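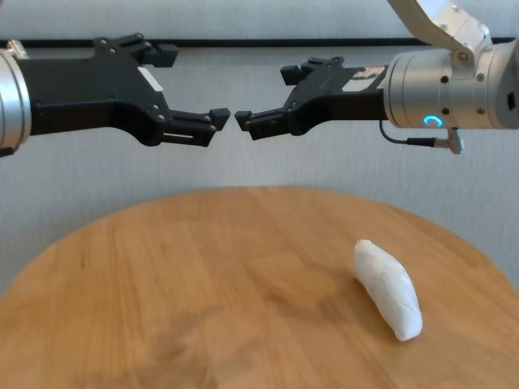
Galteo House - Common Rooms and Kitchenette
Half-yearly safety inspection: checklist and comments
Inspected by: Nadja Berchtold
Accompanied by: Faisal Hashmi, building services
Period: October

Ratings: S = satisfactory, A = attention required, N/A = not applicable

1. Exits and egress

1.1 Exit doors open fully without a key - S
1.2 Corridors clear to full width - A
Comment: Stacked chairs outside the Bayram Room reduce the passage. To be relocated to the ground floor store.
1.3 Illuminated exit signs operating - S
1.4 Evacuation diagram displayed and current - A
Comment: The diagram beside the lift predates the new rear stair door. Replacement to be ordered.

2. Fire equipment

2.1 Extinguishers tagged within the last six months - S
2.2 Fire blanket mounted and accessible in kitchenette - A
Comment: Blanket is present but sits behind the microwave. Remount on the wall nearest the door, with 600 mm clear on either side.
2.3 Smoke alarms tested - S
Comment: All 5 alarms sounded on test. The unit in the cloakroom is discoloured but functional.

3. Floors, stairs and handrails

3.1 Floor surfaces even and free of trip hazards - A
Comment: Carpet join lifting at the threshold of the reading room. Taped on the day - permanent repair required.
3.2 Stair nosings secure and visible - S
3.3 Handrails firm - A
Comment: The original 1934 rail is sound on the lower flight. Upper bracket moves under load. Carried over from the previous inspection.

4. Furniture

4.1 Tables stable, edges free of splinters - S
4.2 Chairs free of cracked or loose joints - A
Comment: Two chairs withdrawn from use and labelled.
4.3 Shelving fixed to wall - S

5. Electrical

5.1 Leads and plugs undamaged - S
5.2 Power boards not connected in series - A
Comment: One instance behind the photocopier. Corrected during the inspection.
5.3 Switchboard labelled and unobstructed - S

6. Amenities

6.1 Hot water delivered at a safe temperature - N/A
Comment: System isolated for valve replacement. Retest on completion.
6.2 First aid kit complete - A
Comment: Eyewash and medium gloves to be restocked.

Overall score: 77 per cent

Items 2.2 and 3.3 are to be given priority. Responses should be forwarded to Treasa Coughlan, Facilities, quoting the item number.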